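I've been trying to learn the ukulele since February, and my neighbours deserve a medal. I can play two songs all the way through now, if you're generous about the bit in the middle — and I am!

The chord I can't get is E. Haziq says everyone hates E and you can cheat it with three strings, which sounded fine until I tried it at full speed.
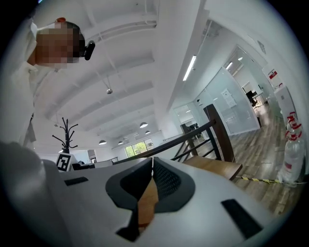 Anyway, I do 15 minutes before breakfast and then put it down, even when it's going well (rare). New strings next, I think, as these go flat by the second verse.

Comments

Pei-shan Tsao: Stick with E, it took me a whole winter!

Lidier: Which strings are you getting?

Recent posts
The bus to Estside
Soup again

Contact | © Sowah | Back to top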